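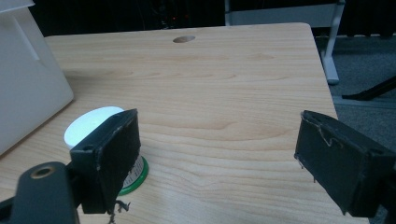
OPINION

Check the pads first

I lost most of a March afternoon to a strip of finger padding, and I'm still a little sore about it. So let me get this off my chest.

We'd been running grasps on a desk at Listadell, and the success numbers kept sliding. Yoga Ong blamed the new calibration. I blamed the data (I always blame the data). We had 3239 grasps logged by then, and 123 of them were slips, nearly all on round containers. Majdi Ghanem finally leaned over and tugged at the edge of a finger. The covering was peeling up in a thin curl, with threads hanging off it. Software wasn't going to fix that!

My gripe is with how we all treat fingers. We put alarms on motors, we log temperatures, we argue for weeks over a force limit, and then the one part that touches the object gets looked at whenever somebody happens to glance down. The Larkota manual we were using gives padding one line: "replace when worn." Worn how? A scuff? A loose corner? A beard of fluff?

I think pads should have a cycle count, same as a belt or a bearing. Ours now get swapped at 3000 grasps, or sooner if an edge lifts, and whoever starts a session runs a thumb along both fingers. Dima Moussa thinks that's fussy and says we're throwing away good rubber. Maybe we are! I'd still take a bin full of half-used pads over a dropped part landing on someone's foot.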